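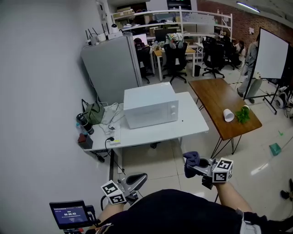 A white microwave oven with two control knobs, on a white desk against a white wall.

14 shares | 6 comments

Homeware chain Wekau says its new subscription scheme will bring lapsed shoppers back through the doors. The numbers it has released so far make a thin case.

The scheme, called Flarnance, went live in 23 shops in July. Members pay a monthly fee and get a discount on kitchen and small electrical goods, plus free repairs on anything bought in store. Wekau announced on Tuesday that it would extend the offer to the rest of its shops before Easter, and described the trial as "a clear vote of confidence in the high street".

The vote in question was a survey of 492 members. Most said they had visited a Wekau shop more often since joining. The company did not say how much they spent when they got there, how many had cancelled, or what the same shops took in the months before the trial. Asked for those figures, a spokeswoman said they were commercially sensitive.

Annelies Leitner, Wekau's retail director, told reporters that members were "deeply engaged" and that the fee covered its own costs. She would not say whether that included the repairs. Engaged is a roomy word. Somebody who drops in to have a kettle looked at for nothing has certainly made a visit, and may well go home and order the next one from a cheaper website.

Wekau has been here before. Its points card was dropped after 2 years, and the in-store collection lockers it put in with delivery firm Khattak have been taken out of all but its largest branches. Both were launched with much the same language.

Albertina Barreto, a retail analyst at Emance, is not persuaded either. "A membership fee works when people buy from you every week," she said. "Very few households need a toaster every week. I would want to see renewals after the first full year before I spent a penny on rolling it out."

Those renewals are still months off. New members also get the first 30 days free, and Wekau counts them in its total from the day they sign up - a detail found in the small print of the announcement and missing from the headline.

Leitner said the company was "comfortable" with the way it reports membership. Its next trading update is due after Christmas, when it has promised to give a figure for paying members only.

6 comments | Share this story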